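Take the Old Computer Apart First
Bernice Tsikata
26 Oct 2024

Every autumn the members at Grilbridge vote on what the shared workshop should spend its automation money on, and every autumn the list is full of things that put objects together. This year it has a soldering station, a bottle filler and a machine for packing seed envelopes. I am voting for Draveck, the bench that takes old desktop computers apart, and I think other members should too.

The case against it is easy to state. A person with a screwdriver can strip an office tower in a few minutes. Draveck is slower than that and will be slower next year. Ronaldo Peixoto said as much at the last meeting, and he was right on the facts. He also pointed out that we have spent £599 on it since spring, most of it on metal for the table and filament for the fixture.

I don't think speed is what we should be measuring. We have 144 donated towers on the shelves at the back, and the number has barely moved all year. Stripping one is pleasant enough. Stripping the tenth is dull, and people find something else to do. A slow bench that keeps working on a dull job is worth having. 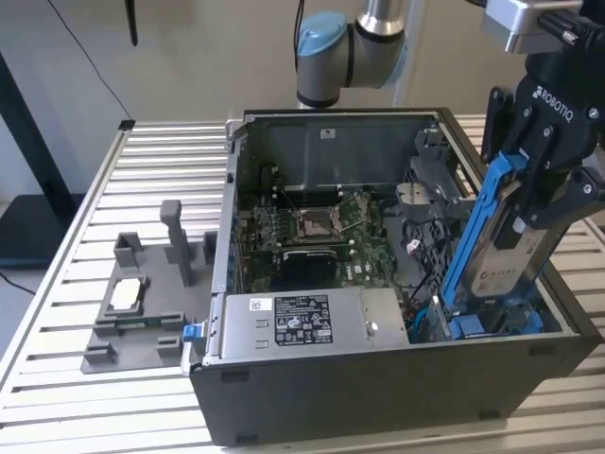

Drives are the part that matters most to me. A school or a doctor's surgery that gives us its old machines wants to know the drives have come out and been dealt with. At present we write this in a book, by hand, when we remember. Lærke Blöndal has the bench's software, which she calls Naria, writing a line to a log for each part it handles. I would put up with a lot of slowness for that log.

The work has also taught us which computers were made to be opened. Plastic caddies and release tabs are a gift to anyone programming a gripper, and to anyone with stiff fingers as well. A drive held in by four tiny screws at the bottom of a folded bracket is bad for both. If more manufacturers had to watch a gripper try to get into their cases, I think we would get better cases.

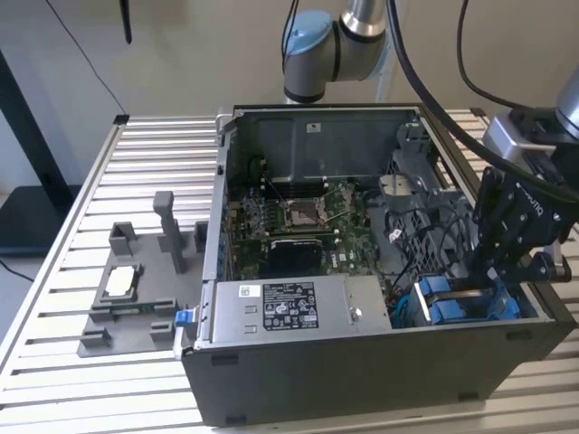 The gripper down by the blue drive caddies, with the parts fixture on the left of the table.

Simão Magalhães drew the fixture and has redrawn it more often than he would like. A holder that suits one processor or memory module may be wrong for the next, so he prints the blocks again. Some members see this as a sign that the project isn't finished. I see it as the normal state of anything that has to deal with other people's cast-offs. The soldering station would need new jigs as well, and its supporters have left them out of their costs.

What Draveck is asking for is small. It wants £200 for a second fixture plate, and another £200 to be held back for repairs and spent only if something breaks. Catalina Troncoso has offered to run an open session in November for members who want to learn to set it up.

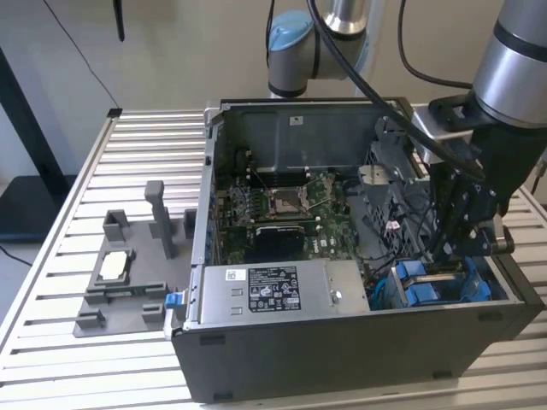
I do have one condition. The bench should keep to desktop towers until the shelves are clear. There has been talk of laptops, and of the printers that came from the Issahaku clearance, and I would vote against both. Laptops are glued and clipped in ways that vary from one model to the next, and we would spend the winter on them with the towers still sitting there.

Members can vote on the sheet by the door or by email. If you haven't seen the bench running, go and stand by it for a while before you decide.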